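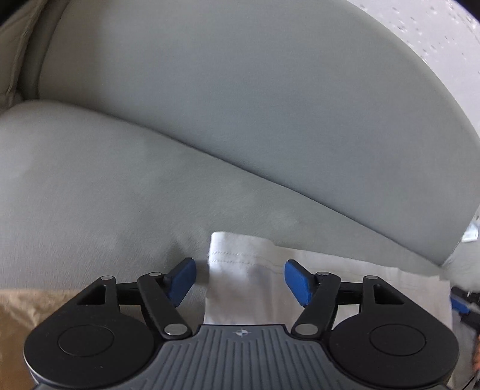
Our visit to the Pudar open day, Brokevbridge

I had been meaning to get to one of these for years, and when Farzana Majumder rang to say she had two places going I put the phone down and looked up the trains straight away. It was a lovely day out, even with the rain and a very long queue for the cloakroom (one peg rail for the lot of us!).

Pudar have the old Wanigasekara warehouse behind the station, and they have split it into 6 bays, each one fitted out like a bit of somebody's home. We began in the sitting room bay with Gun-woo Cha, who was patient with all of us and must have answered the same question a dozen times. The people there do household jobs using grippers held in the hand, two blue-tipped fingers on each, with a camera looking down over them, and what the camera records is used to teach the robots. Picking cloth up off a seat is harder than it sounds. Gun-woo told us they had recorded 4,000 goes at fabric jobs since April, and he still wants more, as cloth never lies the same way twice.

Then we were allowed to try! I was dreadful. You squeeze, the fingers close, and you come up with nothing at all, or else with a pinch of cushion. Farzana got a pillowcase by its hem on her second go and was unbearable about it all through lunch.

Lunch was soup and rolls, very good soup, and afterwards Shiuli Navaratnam gave a talk on Berna, their robot arm, which folded a tea towel slowly and rather sweetly while she spoke. I would have liked longer on that and a bit less on the building work.

Wear flat shoes if you go, and take a cardigan, for the far bays are chilly. Parking is round the back, past the tile shop.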